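Unit 6: Shelf reset for the Irka picking cell
Course notes, F. Qureshi

6.1 Scope
The Irka cell picks soft packs from open baskets on a store shelf. The arm is serviced by Stemeck; the shelf side is ours. These notes cover the shelf side only. The reset is done by hand with the arm parked and the key out.

6.2 Reset sequence
1. Park the arm and log the cycle count. Reset is due every 82 cycles or after any dropped pack.
2. Check each basket against the floor map. One product per basket. Adjacent baskets may be the same color, so go by the map.
3. Settle the stack. Hold one side and press down any pack lying diagonally. The suction cup needs a flat face 6 cm across; a tilted pack leaks and the pick faults out.

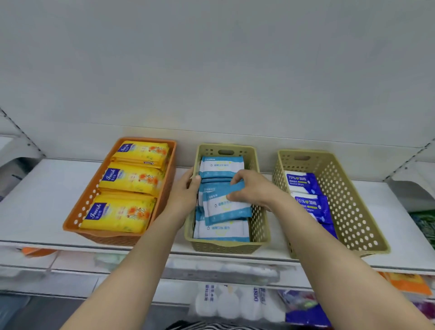
4. Compare packs that share colors. The vision model confuses blue-and-white wipes with the blue-and-white alcohol wipes more than any other pair. Take one of each and hold them face up, side by side. The reliable feature is the large "75%" on the alcohol pack. Do not sort by shade of blue – store lighting shifts it.

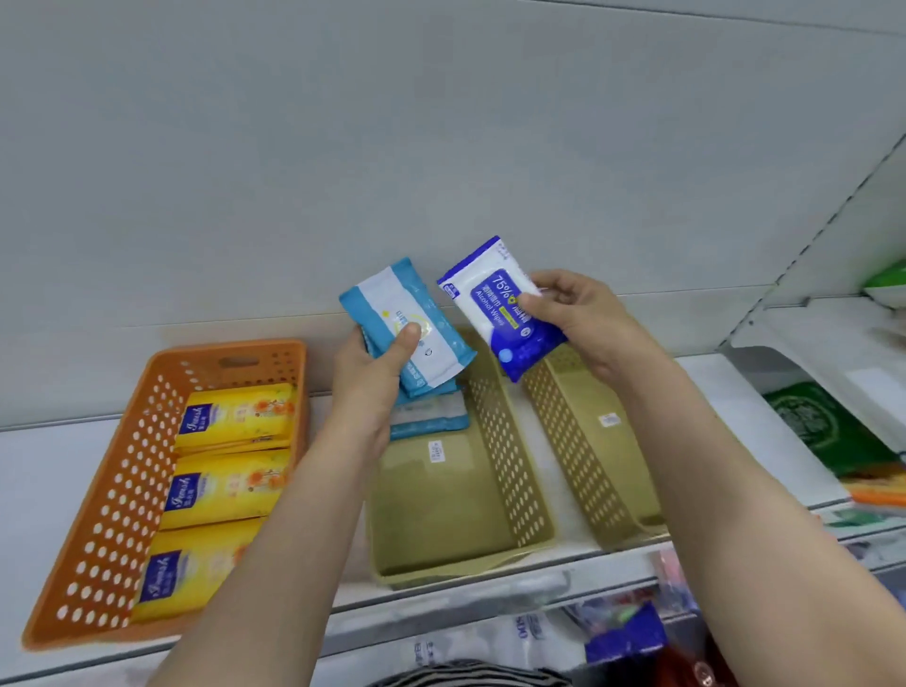
5. Return the packs, clear the shelf and run three test picks per basket.

6.3 Faults after reset
Code 11 means a basket has moved off its mark. Redo step 2 before calling Stemeck. Repeated vacuum loss on one product goes to R. Ruiz-Ortega, with the pick log.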